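4.2 How people fill a snack box

Anyone who has been asked to put snacks in a box will report that there is no method to it. We disagree, having watched 142 boxes get filled in May, and having eaten a share of the leftovers. Most fillers in the Stellberg sessions began with whatever lay nearest, a policy we call greedy in both senses. The cookies went in early. Crackers waited. Anything with a flavor the filler disliked waited longest, and in 8 boxes it was still on the table when the filler declared the job finished.

Packets are awkward things to pack. They are mostly air, they have corners that catch on cardboard, and they slide off each other the moment a third one arrives. The Zorkitz layout guide, written for cans, recommends stacking "by footprint," which a pillow-shaped bag of cookies does not have in any useful way. Our fillers settled the matter by dropping packets in at an angle and pressing on them, a technique missing from the guide.

Orientation was treated as a private matter. Under the Hoshino rule a label should face up and read correctly from the front of the box. Fillers who were told the rule followed it for the first three packets. Fillers who were not told never came up with it on their own, and we found it hard to blame them, as an upside-down cookie tastes the same. We therefore score a packet as packed when it lies fully below the rim, whichever way its lettering runs (Figure 3).

Figure 3. Snack packets in and around an open cardboard box on a checked tablecloth, with an Oreo packet held upside down.

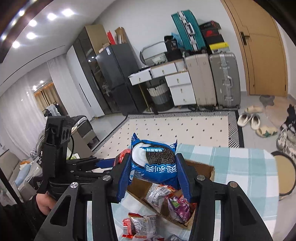 Does a packet count as packed if one corner sticks up over the rim?

Under the scoring used in this section it counts as unpacked until the whole packet is below the rim, however firmly the filler insists that the lid would close.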